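Got to the Hutchins open house just after the doors opened in July, with over 1,000 people apparently having the same idea. I'd come for Trindeo, the new toon shader plugin from Cedeo, and went straight upstairs to the demo room.

They had an ink-line scene running and I got to fiddle with the outline weights myself, which was a blast (I made everything far too thick, obviously).

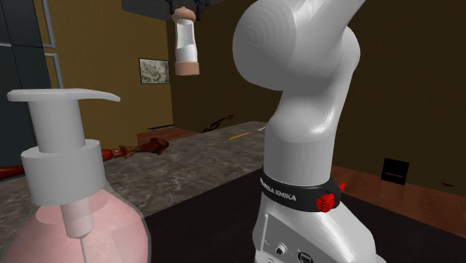

One attendee behind me grumbled that the outlines still flicker when you animate them, and could they please fix that before adding more brushes? Fair point! The presenter said a fix is planned.

Next came the render farm tour - 437 machines, and so loud I caught maybe half of it. Femolgate had the room next door, with 3 short talks on hatching and paper textures.
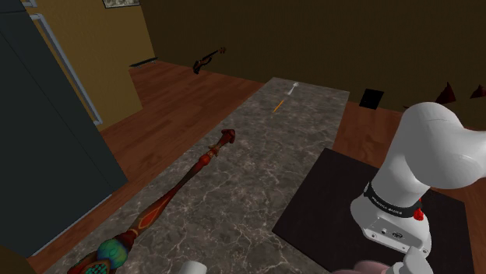 I stayed for all of them and filled most of a notebook. The hatching one was my favorite, and I'm trying it on my own stuff this week.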